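4. Scene and task configuration

This section covers loading a kitchen scene into Trusateo, registering the objects in it, and checking that the planner receives the same geometry as the renderer. Complete Section 3 (installation of the Ultden planning service) before starting.

The procedure is written for scenes with fixed furniture and small movable objects. Scenes with drawers or hinged doors need the joint definitions in Section 7 as well.

4.1 Before you begin

The scene server and the planning service must run the same release. Check both with the version command. A mismatch in the last digit is allowed. A mismatch anywhere else will load without an error and fail later, usually at the first collision query.

You need write access to the project folder. The scene compiler stores its cache next to the scene file, not in the user directory.

Note: Projects made before the December release use the old folder layout. Run the migration tool once on the project root. It keeps a copy of the old scene file with the suffix .orig.

4.2 Loading the scene

1. Start the scene server and wait for the status line to read READY.

2. Open the project and select the scene file. Do not select the compiled cache file, which has the same base name.

3. Set the length unit to meters. The importer accepts millimeters, but the placement tolerances in the task file are always read as meters.

4. Set the physics step to 2 ms. Longer steps are accepted and are fine for viewing. They are not fine for contact with thin-walled objects such as cups.

5. Press Compile. The log lists each static body as it is written. Read the list to the end; a body that was skipped is marked with a single minus sign and is easy to miss.

6. Save the project before going on. Compiling does not save it.

Caution: Do not edit the scene file in another program while the server is running. The server holds a lock on the cache but not on the source, and it will overwrite your changes at the next save.

4.3 Static and movable bodies

Every body is either static or movable. Counters, walls and floors are static. Anything the planner may be asked to pick up is movable and needs a mass, a friction value and a collision shape.

Mark static bodies first. A counter run that is left movable will drop by a small amount when the simulation starts, and everything resting on it will drop as well. The offset is too small to see in the default view, but it is enough to cause a rejected grasp.

For an L-shaped counter, use one collision box per run and let the boxes overlap at the inside corner. A single convex hull around the whole L fills the open floor area in front of the counters, and the planner will then report every base position there as blocked.

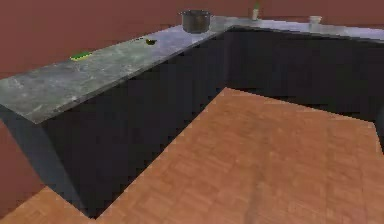 Base positions are sampled on the floor body only. The sampler draws up to 2000 candidates and drops those closer to a static body than the clearance value. If the log shows that all candidates were dropped, check the collision shapes before you lower the clearance. Turn on the shape overlay (View, Collision) and look for hulls that extend past the visible surfaces.

Cabinet fronts modeled as plain faces take no part in planning beyond their collision box. There is no need to give them handles or joints unless a task opens them.

4.4 Registering movable objects

1. Open the object table. Each movable body in the scene has one row.

2. Give each row a task name. Names are matched exactly, including case. Use lower case and underscores.

3. Choose a collision shape. Box is enough for a sponge. Use a decomposed mesh for cups and pots, so that the inside stays open to the fingers. A convex shape closes the opening, and grasps on the rim will be rejected.

4. For objects with side handles, add each handle as a separate grasp region. The planner does not find handles by itself.

5. Set the support body. This is the static body the object rests on at the start of the episode. For a counter with two runs, pick the run and not the counter group.

6. Press Settle. The simulation runs for 40 steps with the arm disabled and writes the resting poses back to the table.

Note: An object that moves sideways during Settle is usually in contact with the wall behind the counter. Move it toward the front edge and settle again. Raising the friction value hides the problem until the first episode reset.

4.5 Perception settings

The perception module can run in two modes. In state mode it passes the object poses straight from the simulator to the planner. In image mode it estimates them from the rendered views.

Use state mode until the task runs from start to end. Switching both modules on together makes faults hard to trace — a missed grasp looks the same in the log whether the pose or the path was wrong.

To switch to image mode:

1. Stop the running episode.

2. Set perception.source to image.

3. Load the class list for the project. Every task name in the object table must be in it.

4. Run the pose check. It compares the estimated poses with the simulator poses and prints one line per object.

5. Repeat the check from at least two viewpoints.

Dark objects against dark surfaces give the highest rate of missed detections. Small, low shapes on a patterned countertop are the next most common case. Change the lighting preset before retraining anything. If the view stream is compressed, set the stream quality to full for the pose check, as block artifacts along long diagonal edges can shift the segment boundary.

Caution: Do not tune detection thresholds on the preview window. The preview is scaled down and does not match the input to the detector.

4.6 First planning run

1. Select the task file and press Validate. Validation checks names and support bodies. It does not check reach.

2. Set the planner to Dekker. The other planners ignore grasp regions.

3. Set the retry limit to 6.

4. Run with the arm in ghost mode. The path is drawn but no contacts are computed.

5. If the path is complete, turn off ghost mode and run again.

Error messages at this stage:

E_SUPPORT: The object is not touching the body named as its support. Run Settle again.

E_REACH: No sampled base position reaches the object. This is common with objects placed at the back of a deep counter or close to an inside corner, where the second run blocks the approach from one side.

E_START: The arm is in collision before the first motion. Check the home pose against the static bodies.

4.7 Saving the configuration

Export the configuration when the first run is complete. The export includes the object table, the perception settings and the planner settings. It does not include the compiled cache, which must be rebuilt on each machine.

Projects shared through the Restska server must have a reviewer in the header. Leave the reviewer field blank on local projects, or the upload tool will hold the file in the queue.

Section revised 30/08/2018. Text: Gunvor Dahlgren. Technical check: Folke Myklebust.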